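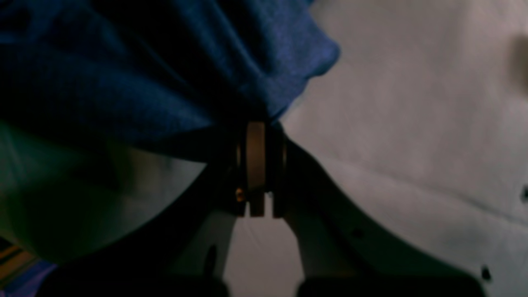 Folding table news from Skustden

The T-shirt rails at Skustden went over to folded stock in March, and most of you will have noticed that the shelves along the back wall now hold a good deal more than the rails ever did. Shirts on hangers take up room, slip off and stretch at the neck. Folded and stacked by size, they stay where they are put.

The change means more work at the table before anything goes out. Shirts come out of the bags from Allalberg in a heap, and each one has to be opened up, looked over and folded to the same width as the rest of the pile. Navy and black are the slow ones. A mark that would jump out on white cotton can sit in a crease of a dark shirt and be missed until a customer finds it.

For that reason we have kept the light blue cloth on the table. Dark fabric is easy to see against it, including the hem and the ends of the sleeves, and lint shows up before it gets onto the next shirt. Please don't swap it for the grey one from the store cupboard. The grey one is for the ironing corner.

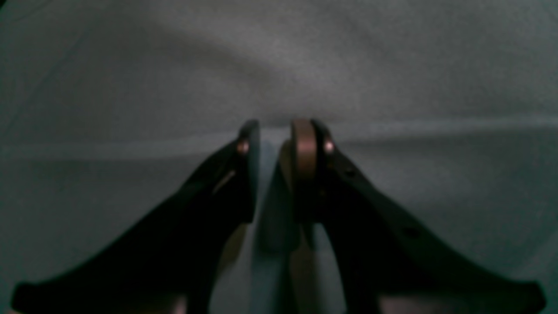
Opening up a bunched shirt

Find the hem first. On a shirt that has been dropped in a ball, the hem is usually the longest straight line you can get hold of, and once you have it the rest follows. Lift a corner of the hem, let the shirt hang for a moment, then lay it down with the neck pointing away from you. Going in from a sleeve tends to twist the body and you end up starting again.

Spread it with flat hands from the middle outwards. Pulling at the edges puts new creases in, and on thin jersey it can leave the side seams crooked. If the shirt is inside out, turn it before you smooth it. If one sleeve is trapped underneath, free it while the shirt is still loose.

Check the underarms, the neckband and the front, in that order. Anything with a hole goes in the mending basket, which is under the window. Anything with a stain that might come out goes back to Skumine for another wash, with a slip saying where the stain is. A slip that only says "stain" is no use to them, and they have asked us to pass that on. 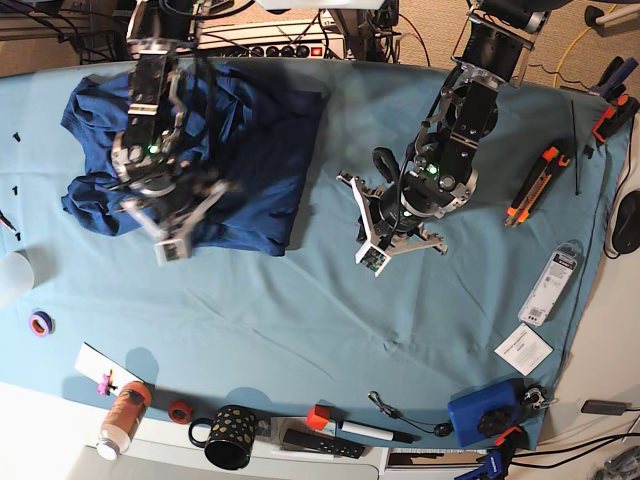 Dark shirts also want a second look once they are flat. Turn the bottom hem up and see whether the stitching has gone, as navy thread on navy cotton is hard to spot from above. Deodorant marks can often be rubbed off with a dry cloth and don't need to go back in the wash.

For the fold itself we are using the plain one: front down, one side in to the middle of the shoulder, sleeve back on itself, the same on the other side, then the bottom up in thirds. The card template is still there for anyone who wants it. Most people stop using it after a shift or so, but the piles are noticeably straighter when it's out, so there is no shame in keeping it by you.

Size stickers go on the fold, facing out. We have ordered 500 more from Toprak, and they should be in by Friday. Until then, write the size on a strip of paper and tuck it into the neck.

Keeping the table clear

The right-hand side of the table has become the place where things are left. Clamps, the orange and black utility knife, bits of packaging and cards all end up along that edge. The clamps are useful for holding the cloth and can stay. Knives are another matter – please keep the blade in and put the knife back in the drawer when you have finished with it. One snag in a good shirt and it goes in the rag bag.

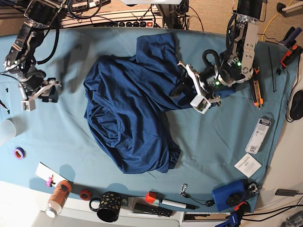

Reading time for the rest of this item: 2 minutes

Shifts at the folding table start at 9 on Friday mornings, and there is room for anyone who would like to join. You can sit or stand. The stools are the right height for the table if you take the cushions off.

We are also looking for donations of plain T-shirts in adult sizes, in any colour. Large and extra large go fastest and the shelf for those is often bare by the afternoon. Children's sizes are well stocked at the moment, so please hold on to those until the next issue. Bags can be left at the side door at Skustden or at the Allalberg drop-off during opening hours. Tie the bags at the top and leave the hangers at home.

To put your name down for a shift, ring the shop on extension 2319 or write it on the sheet by the till.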